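Tritwood youth theatre to stage new musical in October

February 2021

The Tritwood Youth Theatre will put on a new full-length musical this October, its first production since the Rerkeo Hall closed for building work.

The show, called The Salt Road, follows a family of travelling performers who settle in a fishing town and try to open a playhouse there. It runs for two hours including the interval and has 11 songs, most of them written for groups of voices.

Rehearsals have begun online. Cast members are learning their parts at home from recorded piano tracks and meet by video in the early evening to go through the harmonies. The company hopes to move to rehearsals in person over the summer, starting with small groups and bringing the full cast together when the rules allow.

Auditions were also held by video. Each applicant sent in one song and a short spoken piece, and those called back were asked to read a scene with a member of the company. A total of 171 young people applied, the highest number the theatre has had for any production. The company said it had expected fewer, given that schools were closed to most pupils and many singing teachers had stopped taking lessons.

The four leading roles will each be shared between two performers, who will take alternate nights. The company has worked this way before with its younger casts, mainly to protect voices during a long run, and said it would also help if anyone had to isolate at short notice. Names of those cast will be given in the printed programme and will not be released before then.

Players from the Caltov Music School will provide the band. The score is for piano, double bass, violin, clarinet and drums, with an accordion in the second act. The school's pupils recorded the rehearsal tracks over the winter, each playing alone at home, and the parts were put together afterwards. Some of the keys have been lowered after the first online sessions, and the closing number of the first act has been shortened.

Set and costume work is being done in the theatre's own workshop in Singhal Street. The playhouse that the family builds will go up on stage during the performance, with the cast carrying in the pieces as they sing. Costumes will be made largely from the existing store, which includes stock from the company's old winter shows. Anyone with plain linen, heavy curtains or men's waistcoats to give away can leave them in the porch at Singhal Street on weekday mornings.

The Rerkeo Hall is due to reopen before the summer. The work there covers a new roof over the auditorium, wider aisles, a lift to the balcony and a larger orchestra area. The seats have been taken out and cleaned and will go back in with more room between the rows, so the hall will hold fewer people than before. The dressing rooms have been repainted, and a second toilet has been added backstage.
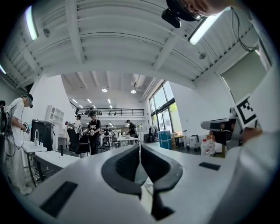 Tickets will go on sale in the summer through the hall's box office, by telephone and online. Prices will be the same as for the last production, with reduced rates for under-16s and for groups. People who held tickets for the cancelled spring concert and did not ask for their money back will be able to put the value towards seats for The Salt Road. They should have their old booking number ready when they ring.

If the hall cannot open to a full audience in October, the company plans to add afternoon performances and sell alternate rows only. It has ruled out a filmed version, saying that the show depends on the audience joining in with the chorus at the end of the second act.

There will be one performance with sign language interpretation and one relaxed performance, where the house lights stay on low and people can come and go as they wish. Dates for both will be announced when booking opens.

The company is still looking for backstage helpers aged 14 and over, in particular for lighting and props. No experience is needed and training will be given once the hall is open. There are also places left in the junior singing group, which meets online and is free to join for the rest of the school year. Application forms for both can be downloaded from the theatre's website or collected from the library in Tritwood.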